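Galluvent Two-Arm Assembly Station

Request a quote | Book a demonstration | Download the data sheet

Overview

Galluvent is a two-arm station for light assembly. It handles parts that have to be held with one arm and turned, pushed or guided with the other. The arms share one controller and one emergency stop circuit. It is sold by Drirkavcombe as a complete station, with both arms, grippers, cameras, controller and teaching software, and it can be bought with or without a table.

Typical jobs are fitting legs to small furniture, closing housings, seating caps and plugs, and loading fixtures. It is slower than a person at most of these. Customers who buy it usually have short runs and frequent part changes, and want to set up the next job without calling in an integrator.

Open day in May

We run an open day at our Drirkavcombe showroom every May. Doors open at 10 a.m. and the station runs in Room 104 until 4 p.m., with a longer teaching session at 2 p.m. for anyone who wants to try the software. Entry is free but places for the teaching session have to be booked.

The main demonstration is chair assembly. The chair is white plastic, with a ribbed seat and legs that screw into sockets on the underside. It is worked on upside down, on a covered table, with no fixture. We picked it for the demonstration because the parts are light, they shift when pushed, and a thread that starts crooked has to be backed out and started again. Visitors can stand behind the line on the floor and ask the operator to pause between legs.

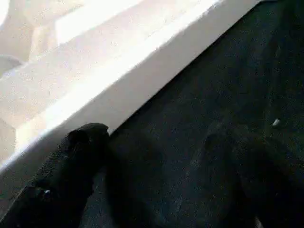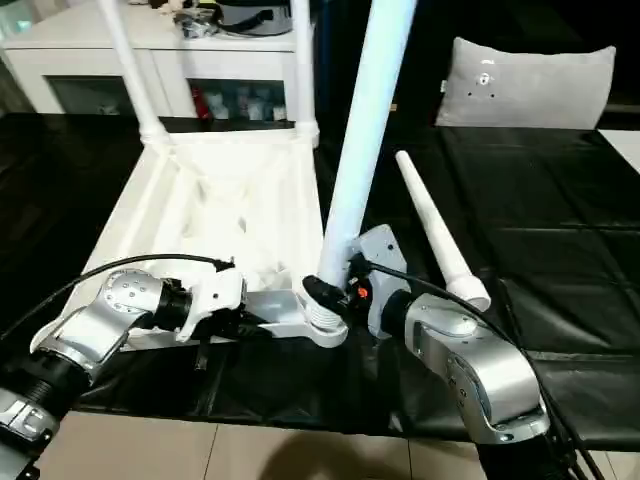
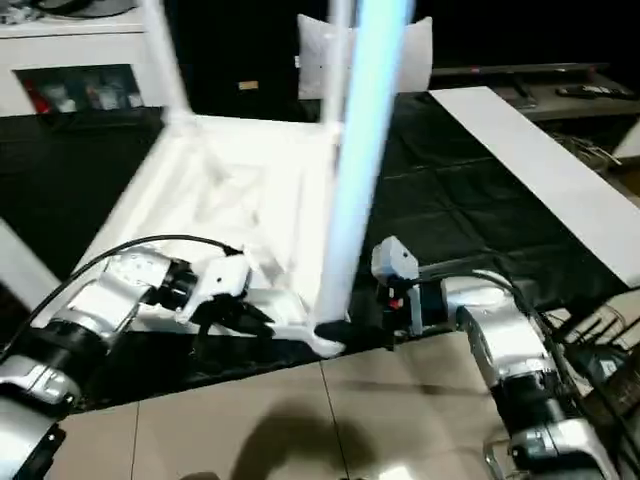

Gripper choice is the question we get most often from people who have seen the station run. Galluvent ships with two-finger parallel grippers, and the fingers can be changed without removing the gripper from the wrist. For round or tapered parts, where you take hold matters more than how hard you squeeze. In the second picture the right gripper has the leg at its base, down by the threaded socket, and that is the grip we suggest for any long part that has to be screwed in. Held higher up, a long leg sways, and a small error at the wrist becomes a large one at the thread.

What is included

Two arms with wrist cameras
Two parallel grippers, one set of standard fingers each
Gavislow controller with teaching software
One overhead camera and stand
Cables, emergency stop and enable switch
4 hours of remote setup help

Options

Bellis soft finger set, for painted or polished parts
Table with leveling feet
Extra controller license for offline teaching

Space and power

Allow 100 square feet of clear floor, including room for the operator. The station runs from a normal wall outlet. The table should not rock -- if it does, shim it before calibrating, or the calibration will have to be repeated. A matte table covering works better with the cameras than bare metal or glass.

Bring your own part

Visitors to the open day may bring a part of their own. Send us the weight and the outside dimensions when you book, and bring at least 2 of each piece. We can't promise a full working cycle on the day, but we will try the grip and the first motions and tell you if we think the job is a poor fit. Sharp parts and anything containing liquid can't be used in the showroom.

Lead time and service terms are listed on the data sheet. Used demonstration stations are sometimes for sale after the open day; ask for the current list when you book.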